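Visit report: Ladero open day, Clisbridge
Posted 2025-03-17

Ladero opened its Clisbridge building to the public on Saturday, and I went along with Ekene Usman, who had picked up two passes at work. The company makes small storage pieces for kitchens: boxes with drawers, trays, canisters, racks. I had bought one of their spice racks years ago and wanted to see where it came from.

Parking is on Nevwood Road, behind the building. The signs send you to the front, where there is no parking, so ignore them. Sign-in took a few minutes. According to the sheet on the desk, 1,242 people had registered for the day, and they were sent through in groups of 8.

The first stop was the wood shop. Boards come in already dried and are cut to width at the far end. The saws were off for the visit, but a man at the sanding bench was working on drawer fronts and let us handle them before and after. The difference is easy to feel. Drawers are fitted by hand, and any that stick go back to the bench. He said damp weather in June gives them the most trouble.

Next was finishing, which we saw through a window. It smelled of oil even from the hallway. There isn't much to report - racks of parts drying and one person turning them over.

The kitchen rooms upstairs were the part I liked best. Ladero sets up its pieces on real counters with ordinary kitchen things, and you can see how much space they take. The tabletop organizer goes against the back wall with its drawer facing out, and the flat top holds canisters and a small tray of packets. I had thought of it as a box for tea. Ekene pointed out that it would also get the loose packets off our counter at work, and she is right. The cutting board lies flat in front of it, so you would want a fairly deep counter. Mine is shallow, and with a toaster out as well I would have to give something up.

A woman from the Sutanto showroom, which sells the line in town, answered questions about care. Wipe the wood with a damp cloth, dry it right away, and oil it when it starts to look dull. She did not recommend keeping the box next to a stove.

Coffee was free and the line was short. The shop by the exit had seconds at a discount, mostly boxes with small marks on the back. I bought a tray. Ekene bought nothing and carried the tray.

Allow 2 hours if you want to see both floors. The stairs are steep, but there is an elevator by the loading door - ask at the desk, as it isn't marked.
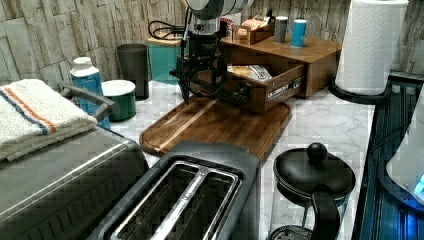
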